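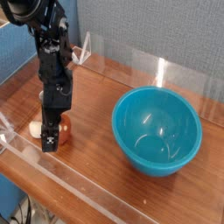
Kenlow Play Kitchen Group - Minutes, 28/05/2026

Present: Aisling Ní Bhriain (chair), Cempaka Osman, Afiq Saragih, Sutrisno Lubis (notes)
Apologies: Kartini Hutapea

1. Toy food
Cempaka has sorted the whole pretend food crate and everyone loved how much there is! The toy mushroom is a big favorite - brown cap, pale spots, chunky cream stem. Agreed to keep it in the starter set and look for six more vegetables by September.

2. Bowls
Afiq wants one deep bowl per table so children can "cook" together.

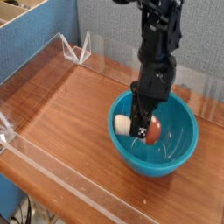
He would love a second color for the soup corner too, and Aisling is all for it. Cempaka to ask Jugah for prices on 8 bowls.

3. Table
Everyone likes the wooden table and its warm finish. No cloth on it for now.
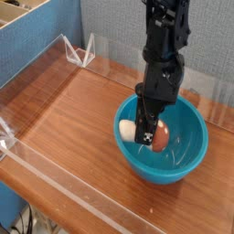

Toy mushroom in the turquoise bowl, item 2

4. Next meeting
Sutrisno to book the room. Kartini to bring the label cards.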